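Lab Notes: Shorter demonstrations, better grasps on soft objects

07/04/2026

The manipulation group at Clalville has finished the first round of its study on how people should record demonstrations with hand-held grippers. The work was led by Valquíria Moura, with Lambros Bakalis handling the training runs. A longer write-up is planned for September.

The question was a simple one. When a person shows a task with a pair of hand-held grippers, the recording includes everything: the reach, the pause before contact, the small corrections, and the time spent deciding what to do next. Most of our earlier data was recorded in long takes and used whole. Valquíria wanted to know whether the pauses were hurting the trained policy, and whether it was better to trim them afterward or to ask people to work differently in the first place.

The team collected 3,650 demonstrations from 12 people. The tasks all involved household items that shift or bend when touched, such as folded cloth, paper bags and flower pots with the flowers in them. Half of the people were told to work at their own pace. The other half were asked to plan the move first, then start the take and carry it through without stopping.
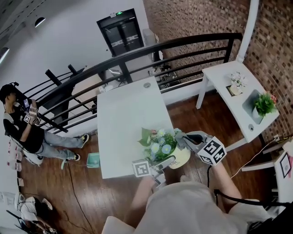

Tracking was the main source of lost data in both groups. A take was dropped if the pose of either gripper could not be recovered for more than 12 frames in a row. Leaves were a regular problem, as they can hide a marker when the hand comes in low. Stela Lazăr rewrote the filter so that a short gap is filled from the motion on either side of it, and this brought back 300 takes that would have been thrown out.

Three policies were then trained on the same number of demonstrations: one on the own-pace takes as recorded, one on the same takes with the pauses trimmed by software, and one on the planned takes. Each was tested on Obi, our two-arm robot, with 40 trials per task.

The planned takes gave the best result on every task except cloth folding, where the trimmed takes did equally well. The untrimmed takes came last throughout. The typical failure was a stall just before contact, with the arms hovering next to the object until the trial timed out. Trimming fixed most of the stalls but left some abrupt jumps in the motion, and on the pots these led to tipping.

Lambros cautions that all the people in the study had used the grippers before. New users may find it harder to plan a full two-handed move in advance, and the next round will include them.

The revised recording instructions are on the group's shared drive. Questions about the filter should go to Stela.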